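LAVCOMBE WELLBEING READING SCHEME
Minutes of the spring meeting of the Steering Group
Held in the upstairs room, Lavcombe Library, at 6.15 pm

Present: Grażyna Brzozowska (Chair), Ruwan Dewan, Rangi Harawira, Darcy Hinds (minutes)
Apologies: Lindsay Rutherford

1. Minutes of the previous meeting
The minutes were agreed as a true record, with one correction. Under item 4, "self-help titles for teenagers" should read "self-help titles for teenagers and their parents". The Chair signed the amended copy.

2. Matters arising
2.1 The request to Kulesholm Library for the return of the sleep and insomnia titles had been answered. All but three had come back. Kulesholm had asked to keep those until the end of their own group, and this was agreed.
2.2 Mr Harawira had written to the surgery at Praltatham about displaying the booklist in the waiting room. The practice manager had replied that notices must be no larger than A4. The present list runs to A3 and will need to be reset.
Action: RH

3. Loans and stock
3.1 Mr Dewan presented the loans report. There had been 300 loans from the scheme shelves since the last meeting, across the Lavcombe and Praltatham branches. Books on worry and low mood remained the most borrowed. The titles on assertiveness at work had hardly moved, and Mr Dewan suggested that they might do better at Praltatham, where the evening opening draws more people of working age.
3.2 The scheme collection now stands at 59 titles. Two had been withdrawn in poor condition, both workbooks in which readers had filled in the exercises. The meeting discussed whether workbooks should be bought at all. The Chair was of the view that a self-help book which asks the reader to write in it is of limited use to a lending library. Mr Hinds noted that several readers had asked for them by name. It was agreed to go on buying workbooks only where the publisher permits the exercise pages to be photocopied, and to keep a set of copied sheets at the desk.
Action: RD
3.3 A reader had complained that a title on grief was shelved beside one on decluttering. The meeting accepted the point. Bereavement titles will have a shelf of their own.

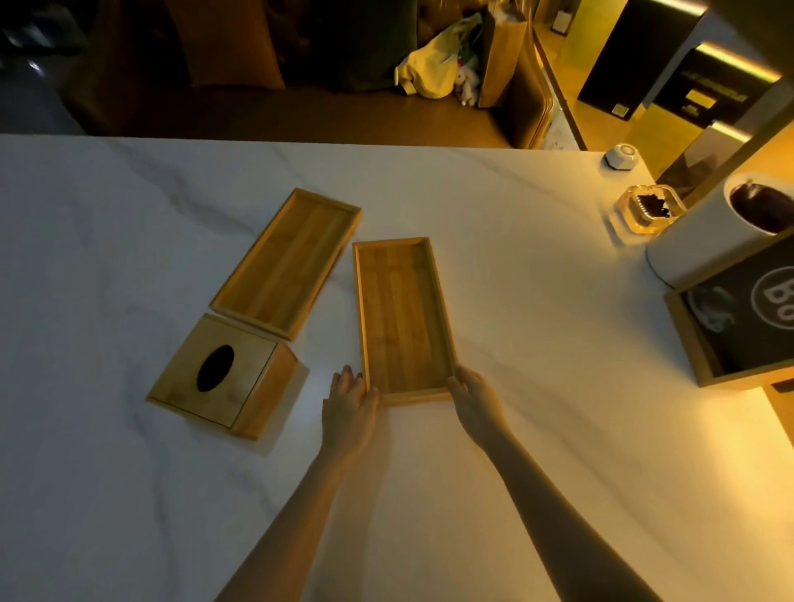 Darcy Hinds
Minutes Secretary, Wellbeing Reading Scheme

4. Choice of new titles
4.1 The Group considered the list of proposed purchases sent round in advance. Mr Harawira asked that preference be given to authors with a stated professional training, and that this be written into the selection policy. Ms Brzozowska supported this but did not wish to rule out personal accounts, which many readers find easier to begin with. After discussion it was resolved that personal accounts may be bought, and will carry a different spine label from the guidance titles – the colour to be settled by Mr Dewan.
4.2 The proposed book on fasting and willpower was not approved.
4.3 Large print and audio editions are to be ordered where they exist. Mrs Rutherford had sent a note by email asking that audio be treated as equal to print and listed on the same page. Agreed.

5. Reading group
5.1 The Baran room has been booked for the new reading group, which will begin in June. Sessions will last an hour and a half. The group is for discussion of the books and is not a substitute for treatment, and wording to this effect will appear on the poster and be read out at the first session.
5.2 Mrs Rutherford had offered to lead the opening sessions. Her offer was accepted with thanks. Mr Harawira will act as second leader.
5.3 The first book remains to be chosen. Members are to send one suggestion each to the Minutes Secretary, bearing in mind that copies must be available in sufficient number by the end of May.
Action: all

6. Any other business
6.1 Mr Dewan reported that the link to the booklist on the library website leads to last year's version. Mr Hinds will ask for it to be replaced.
Action: DH

7. Next meeting
To be held at Praltatham Library, at the same time. The date will be sent round once Mrs Rutherford's availability is known.

The meeting closed at 7.40 pm.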